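Unit 2 notes: Reading a dealer's fuel and towing claims
Revised August 10, 2018

Start with the spec sheet, and start by doubting it. The handout from Erkton lists a towing limit of 557 kg for the small Tellau van and a payload of 443 kg. Students usually add the two together and call it capacity. Don't. Payload and towing limits draw on the same combined weight, and the sheet leaves that number out. Ask why a seller would print two flattering figures and skip the one that ties them together.

Same problem with "up to." A van that goes "up to" 14 km on a liter may have done it once, downhill, with one thin driver and no spare wheel. We can't tell from the sheet, and the dealer may not know either. 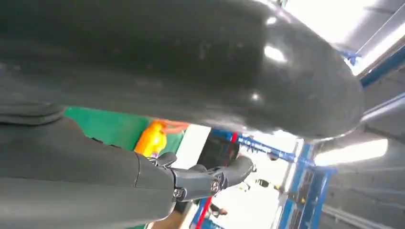 Service plans come next. The Yen plan is sold as "full cover," but read the exclusions before the benefits. Brake pads, clutch, wiper blades and tires are all out, and those are the parts a delivery driver wears through. What is left is mostly oil and filters — cheap items at any independent shop. I have yet to see a buyer shown the two costs side by side.

Be careful with customer surveys too. The Bustutska branch quotes high satisfaction, but the forms were filled in at handover, when the car was clean and the first payment hadn't gone out. Ask the same people a year later.

For September: bring one printed ad for a used pickup or van. Underline every claim you could check with a scale, a receipt or a test drive. Cross out the rest and see how much ad remains.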